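Can a machine sort out the recycling yet, or am I dreaming?

Posted in Home Gadgets and Automation by ralldale_lurker

Hello all. Bit of a daft one maybe, but I have a household of teenagers who drink bottled water as if the taps had been cut off, and I spend far too much of my life picking empties up off the floor and putting them in a bin that is right there. RIGHT THERE. We got through 388 bottles between January and April (yes, I kept the delivery receipts) and I reckon I personally binned most of them.

We already have a robot vacuum, a Catier one, and it's fine with crumbs but it just shoves a bottle along the skirting board until it gets stuck behind the sofa. So what I'd like to know is whether there's anything you can buy, or build without a degree, that will pick a bottle up and drop it in a bin. I've seen pairs of small arms doing this sort of thing and it doesn't look like science fiction any more. 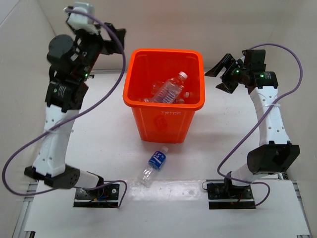

Two arms, one bin, one bottle still on the floor

I'm reasonably handy, I've got a shed with power, and I could stretch to a few hundred quid if it really worked. I don't need it to be fast. It can take all night for all I care. Thanks in advance!

3 replies

gajewski_shed

Short version: buy, no. Build, sort of, if you bring the bottles to the machine.

I've been messing about with a pair of hobby arms for 18 months now, so I've made most of the mistakes already. Moving the arm is the easy bit. Clear plastic is a pig, though, as the camera sees straight through it to whatever is behind, and any shine off the floor confuses things further. Labels help a lot. My lot will go for a bottle with a nice blue label all day long and then sit there dithering over one with no label at all.

The other thing is which way round they're lying. One bottle on a clean white floor, fine. Scatter a few about at different angles and it has to choose which one to go for, which arm should fetch it, and how to grab it without knocking its neighbour out of reach. A bottle rolls if you so much as breathe on it, and a small arm bolted to a plate can't get up and chase it under the fridge. 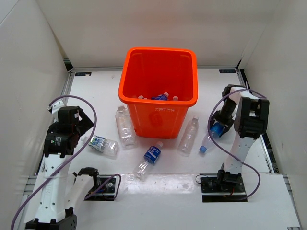
Page last changed: April, 14:40 (edited by poster, 2 times)

Sorry, went back in to add the numbers after somebody messaged me. On my own setup, my last proper go was 40 bottles, one at a time, and 18 of those needed me to step in. Mostly they slipped out on the lift, or they got dropped on the rim of the bin and bounced off. I've since put rubber on the jaws (cut up bicycle inner tube, cheap as chips) and it feels better but I haven't done another full run.

If you do have a go, use a wide, squarish bin and fix it down, or the arm will nudge it and then every drop after that is a bit off. Tie your cables back with a decent loop of slack too. I pulled one clean out of its socket in the first week and spent an evening blaming the software! And start with labelled bottles only, all the same make if you can manage it. Leave the clear ones till later, they'll only break your heart.

jatov77

Make the teenagers do it. Free, already installed, two arms each.

mrs_tupperware

I think the reply above is a bit mean but I did laugh.

I work in a packing shed and we looked into something like this for the line. The salesman's demo was lovely, everything facing the same way on a belt, and then I asked him to try it with our actual rubbish, squashed ones and all, and he went a bit quiet. We've still got people on that job. I do think it's coming, I just wouldn't put your own money in yet unless you fancy it as a hobby. For the kitchen I'd get a bin with a bigger opening and put it where they drop the bottles, which in our house was next to the telly. It cut the mess down a fair bit.

Does your Catier have the no-go zones? You could at least stop it herding them behind the sofa.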